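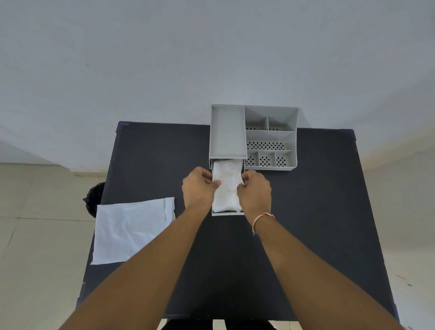

23rd April

Up before six again. Rained until nine, then gray and mild. Coffee, toast, the end of the marmalade.

I have been putting off the accounts for the walking book and today I finally did them. The second printing of the Brostbridge guide has sold 321 copies and the first sold out long ago, so I am ahead, though not by much once the printer's bill and the postage are taken off. I have 93 left in the hall closet. I wrote the figures into the ledger in ink and put the receipts in the tax envelope. That took until ten thirty. The April statement from the bank hasn't come.

After that, the map of the old Grikham rail line. This is the part of the new book I care about most and the part that goes slowest. The line ran from Brostbridge up the valley to the Sequeira quarry, and it closed in stages, the upper part first. The county survey gives the height at the quarry gate as 1,555 feet. The railroad's own profile, which I copied at the library last fall, has it eleven feet lower. I don't know who is right. I'll use the county number and put the other one in the notes at the back.

The bigger problem is the stretch between the second trestle and Rornov. On the survey sheet the grade stays on the east bank the whole way. On the ground there is a clear cutting on the west bank, with ballast in it, and a stone abutment down at the water. I walked it twice last summer. Either there was an earlier alignment that was given up, or the cutting belonged to a quarry siding and has nothing to do with the main line. Abutment on one side only, as far as I could find. The other bank is all alder and I couldn't get in.

Wrote to Güven Toprak about it. He worked on the bridge inventory for years and still has his notebooks. He answered before lunch, which surprised me. He remembers the abutment and thinks it carried a wagon road to the mill, older than the railroad. He says look at the stone: the railroad masons up the valley left drill marks on the faces, and the road builders mostly didn't. I have four photographs of the abutment and can't tell from any of them. So I have to go back up there, and it should be soon, before the leaves are out. He offered to come if his knee allows. I told him the approach is steep for the first half mile and flat after that.

Lunch was soup and the heel of the rye loaf.

Afternoon, typed up chapter four. It covers the flood and the rebuilding of the lower trestle. I had three pages on the flood itself and cut them to one. The newspaper accounts all copy each other, and the only one worth keeping is the station agent's letter, where he lists what floated past the platform: hen house, two barrels, part of a porch, a cow that got out by herself at the bend. I kept the whole letter. The chapter now comes to 2,441 words and reads better than it did. The last paragraph is still weak. It just stops at the reopening and I need something on what the rebuilding cost the company, if I can find the annual report for that year. The library has the years on both sides of it.

Went out at four to mail two books and buy stamps. The post office line was long. Saw that the hardware store has moved its seedlings outside, which seems early to me. Bought one packet of peas and a ball of twine. The creek under the Mill Street bridge is high and brown but well below the walk.

Called my sister at five. Her furnace has been fixed. She wants to come in May for a week and I said yes, any week but the first, as I have the talk at the historical society then. She asked what the talk was about and I said the railroad, and she said of course it is. I still need to pick the slides. Thirty is too many for forty minutes. I want the quarry crew standing on the flatcar, the lower trestle before and after the flood, the Rornov depot with the snow up to the sills, and the profile drawing if it will show up large enough for the back row.

Supper was eggs and the leftover potatoes. Planted half the peas along the back fence while there was still light. Ground is heavy but it crumbled all right once I got the fork in. Strung the twine between the posts. The gate latch is sticking again and wants oil.

Read for an hour in the evening, a history of slate roofing that is mostly tables. Found one useful line in it, that the Sequeira quarry was shipping roofing slate as well as building stone by its fourth year. I had only building stone. That means the loading dock at the upper end would have had to be covered, or at least I think so, and the long narrow footing I took for an engine shed may be the dock. I measured it last summer and the numbers are in the green notebook, but the green notebook is in the car and I'm not going out for it tonight.

For tomorrow: write to the state library about the missing annual report. Look up the footing measurements. Oil the latch. Ask Güven which day suits him, and whether he has waders. Order more padded envelopes, the small size.

Rain again at ten. Bed.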